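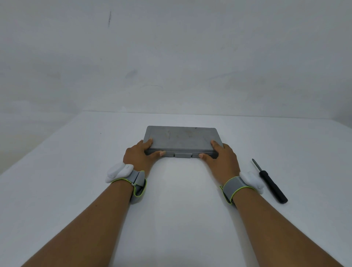 From: Clodagh Ó Riain
To: audiobook-production list
Date: Saturday, September 19, 2026
Subject: Re: Chapter breaks and room tone on the Drokdale recordings

Faizal Setiawan wrote:

> I've been through the first 7 chapters of Drokdale and the gaps at the
> heads and tails don't match. Chapters one to four open with half a
> second of room tone. From five on it's closer to two seconds, and the
> tone itself has a different colour. Is this a mastering matter or do
> we go back to the narrator? Also, what are we doing with the footnotes?
> Maximiliano's script has them inline, the proof has them at the end of
> each part.
>
> Faizal

Faizal,

Taking the gaps first. The house spec hasn't changed since June: one second of room tone at the head, three at the tail, same for every file including the opening and closing credits. Whatever Rodrigo delivers gets trimmed or padded to that at the edit stage, so no pickups are needed on account of length.

The colour is a separate problem. Rodrigo moved to the smaller booth at Farquharson after chapter four and sent a fresh minute of tone from there. It's in the project folder under the session name, not the chapter name, and I suspect you've been padding with the old one. Use the first booth's tone for one to four and the second booth's for everything after. Please don't blend the two across the join. I tried it on the Preltum title last year and the change was more noticeable with the crossfade than without.

Noise floor on the new files measures fine at my end. Leave the gate off. If there's mouth noise between phrases, cut it by hand and lay tone over it.

Footnotes: follow the script. Ainhoa Cabello cleared the inline placement with the author before recording began. The proof you have is the print layout and should be ignored for anything other than spelling. Six of the notes are dropped altogether in audio as they only give page references. They're struck through in the script, so if Rodrigo has read any of them, take them out and log it.

Two pronunciation items while I'm here:

1. "Bultia" has the stress on the first syllable. Chapter three has it both ways. Pickup requested, four lines, timecodes are in the log.

2. The year 1562 is read as "fifteen sixty-two" everywhere except in the letter that opens part two, where the character says it in full. That's deliberate and is marked in the script. Please don't flag it again in proof listening.

On file naming, the retailer's upload tool rejects accented characters, so my surname has to come off the editor field in the metadata or be entered without the fada. Either will do. The title and narrator fields are unaffected.

Maximiliano, could you confirm whether the glossary is being recorded or supplied as a PDF? The contract allows for both and the running time on the catalogue sheet assumes it's recorded.

Clodagh

--
To leave this list, send a blank message with "unsubscribe" in the subject line.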